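How to Hang a Slippery Jacket So It Stays Put
by Gemma Haslam

If you own one of those shiny sporty jackets, you already know how it goes. You hang it up, you close the wardrobe, and by morning it's in a heap on top of your shoes. I went through years of this (and a good few hangers) before I settled on doing the job on the bed, and I've been much happier ever since!

Clear a bit of space and smooth the covers. Open the zipper all the way down and lay the jacket out with the collar toward the pillows or the foot, whichever suits you. Pick a wooden hanger with nice broad shoulders. Slide one end in, ease the other end across, and wiggle the fabric until both shoulder seams sit where your own shoulders would.

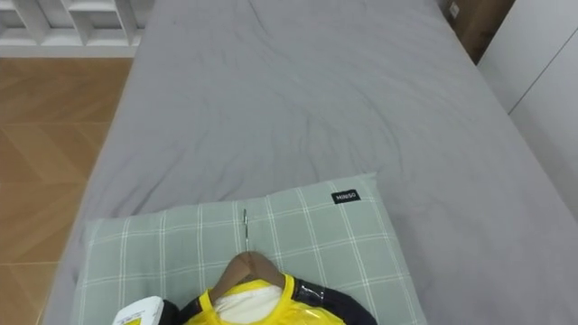
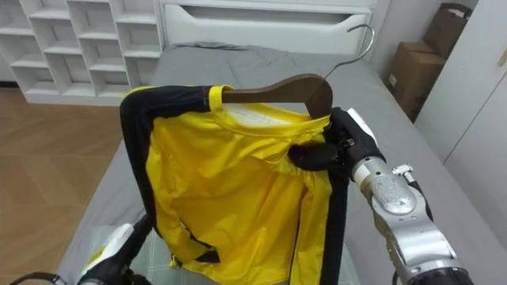

Now close the zipper, but only up to mid-chest, which is plenty to keep the fronts from sliding apart. Give the sleeves a gentle tug so they fall straight, and run your palm down the front to chase out the worst of the wrinkles. Please don't be tempted by a hot iron on glossy fabric. I ruined a lovely one that way one September, and I still miss it.

If yours slips even so, wind a rubber band around each end of the hanger, 4 turns or so, and try again. Leave a finger's width between it and its neighbor on the rail, and put the heavy coats at the other end.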